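Warkmont Hall Fit-Out: Progress Report to the Pistus Fund
Prepared by Larasati Rondonuwu, project lead
Period covered: October to December

You asked for a plain account of where the partition work stands, so I will start with the part I am least happy about. The fund released the second instalment on the understanding that the main hall would be divided into usable bays by the end of November. We have bays. Whether they are usable depends on who you ask and at what time of day.

The order with Hartono was for 49 perforated panels. We received 46. The remaining three are promised for January, which is what we were told about December. I have withheld the final payment on that order and will go on withholding it until the panels are in the building.

Installation was quicker than I expected. Florian Zwahlen had allowed 10 working days for it and the fitters kept to that. The fixings are sound and I have no complaint about the workmanship. My doubts are about the claims made for the product. Hartono's proposal said the perforations would soften noise between bays while letting daylight through. The daylight I will grant them. On noise, Florian and I stood either side of a partition one morning and held a conversation without raising our voices. He thinks this will improve once there is more soft furniture in the hall. Perhaps it will, but soft furniture was not in the budget and I would rather not find out by buying it.

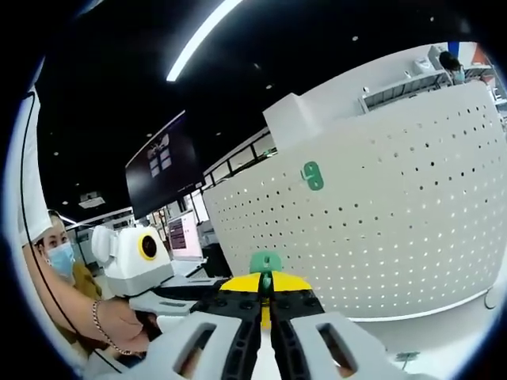 A bay in use, with the perforated partition on the right.

The white finish was chosen against my advice. It looks well enough now. By the entrance it has already picked up scuffs at elbow height, and the supplier's cleaning fluid took off the marks but left a dull patch. Florian has asked Drarkik, who handle our cleaning, to try something milder and report back before we order any more of the fluid.

Cables remain a nuisance. The original drawing put sockets along the outer walls only, and anyone working towards the middle of the hall needs a long lead. I raised this in the spring. The electrician's quote for floor sockets came to £1000 above the sum set aside, so we have not gone ahead. I would like the fund's view on whether underspend from the decorating line can be moved across. Without that, we carry on with leads and tape.

On bookings, I would ask you to be careful with the figures in the autumn summary. They show how often bays were reserved. They do not show how often anyone turned up. Florian has started a sign-in sheet at each bay and I will send what it tells us with the next report, including if it tells us we built too many.

Outstanding for next quarter:
Delivery and fitting of the last three panels
A decision on floor sockets
Results of the cleaning trial
A proper noise reading, taken by someone other than Hartono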